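How Far Does a Bedtime Story Carry? Sound in Small Bedrooms

Project report by Valentyna Skoryk and Gunther Hagedorn

We started this project in January after Valentyna moved into an apartment where she could hear every word of her neighbor's phone calls. It drove her crazy, and it also made us curious! How much does the stuff in a bedroom change the way sound moves around in it? We had no idea how big this subject was when we picked it.

Our test room was a spare bedroom in Gunther's family's house. We played the same recording of a person reading aloud, always from the same spot by the door, and wrote down the level at the pillow. Then we changed one thing at a time: bare floor, rug, curtains, a thick quilt on the bed. We took 112 readings over the whole project, and we threw out 30 of them when we found out the refrigerator downstairs had been humming through the floor.

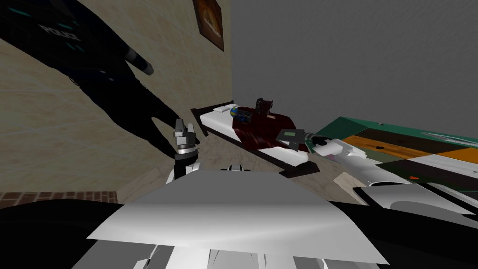
Why does an empty bedroom sound so echoey?
Hard, flat walls and floors bounce most of the sound back into the room, so you hear each word several times in very quick succession. Soft things like bedding and curtains soak up part of it.

The quilt was our favorite surprise. We expected the rug to win easily — it covers far more area — but the quilt made speech sound much clearer at the pillow. The high notes changed the most. Low sounds barely changed, and Gunther's bass guitar went through everything we tried.

We would love to repeat this with a better microphone and a room with a closet full of clothes. Valentyna has already offered hers.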